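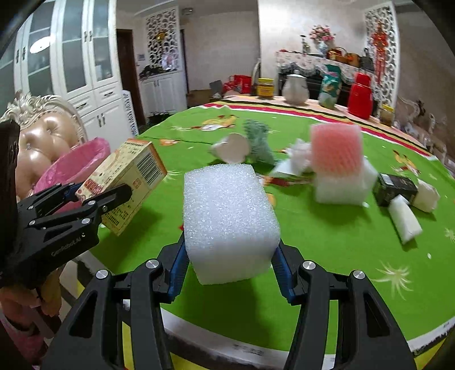
# Skate skis feel slow after two coats of storage wax, scrape again or start over?

I put my skis away in January with a thick layer of Venora soft wax and left it on. Last night I scraped them, brushed, and did a second coat of Karken blue on top. At the Clamatdale loop this morning they dragged badly on the flats. My partner's skis glided fine on the same trail. The bases look gray near the tips. I have 70 mm of nylon brush and a plastic scraper, no metal brush. Race is in 6 days. What should I do first?

*Asked March 7, 2024*

## Answers

**Answer 1 (accepted)**

Sounds like there is still soft wax under the blue. Do a hot scrape: iron on a soft wax, scrape it while it is warm, and repeat until the scrapings come off clean. Two rounds is usually enough. Then let the skis cool to room temperature, iron on the blue, wait half an hour and scrape hard. Brush tip to tail until you get no more dust. Sharpen the scraper first, a dull one leaves a lot behind.

Gray at the tips can be dry base from a hot iron. If it is still gray after the hot scrapes, have a shop look at it.

**Answer 2**

Buy a brass or bronze brush. Nylon only does the last step. Andrade has one that fits in your hand and mine has lasted four winters.

**Answer 3**

Could be the skis. Mine are too stiff for me and drag no matter what I put on them. Did they glide OK last year?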